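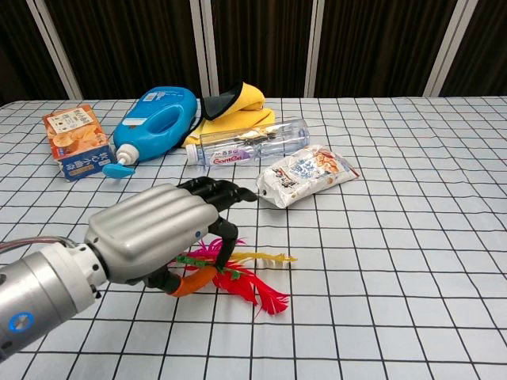 4. Preparing the surface

The Grullovine fabric cleaner works on tablecloths, cushion covers and most washable upholstery. Clear the cloth before you start. Crumpled snack bags and brightly coloured plastic toys on a tablecloth should be moved first, as the suction head can pull in light wrappers and small soft parts.

1. Shake the cloth outdoors or brush off crumbs by hand.
2. Lay it flat on a waterproof surface.
3. Fill the clean tank with 500 ml of lukewarm water. Do not go past the upper line.
4. Add one capful of Zesto liquid and close the lid until it clicks.
5. Test a hidden corner. Wait 8 minutes and check for colour loss.

Note: Water above 40 degrees can set egg, milk and gravy stains. For these, use cold water and repeat step 5.

5. Cleaning

1. Plug in and switch on. The pump takes a few seconds to prime.
2. Hold the trigger and push forward slowly, then release it and draw the head back over the same strip.
3. Overlap each strip slightly.
4. Empty the dirty tank when the float rises.

Caution: Do not run the pump dry. Do not use on silk, velvet or waxed cloth.

Leave the cloth to dry flat. Do not iron until fully dry. Rinse both tanks and leave the lids off overnight. Replace the filter every 6 months (part 21, sold separately).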